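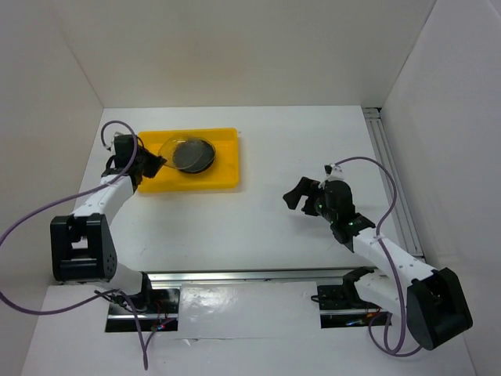
Petri dish in a yellow tray, lid raised.

Clernel Plate Storage FAQ
May 2019
By the Clernel support desk

How long do poured plates keep?
Sealed plates keep for 90 days in the refrigerator. Discard any plate with cracked or shrunken medium.

Which way up should plates be stored?
Lid down. Condensation then collects in the lid and stays off the medium.

Can I stack them?
Yes, up to 6 high. Taller stacks tip when the door is opened.

Is the Lornance sleeve still sold?
Part 289 was withdrawn in September. Order part 307, which fits the same rack.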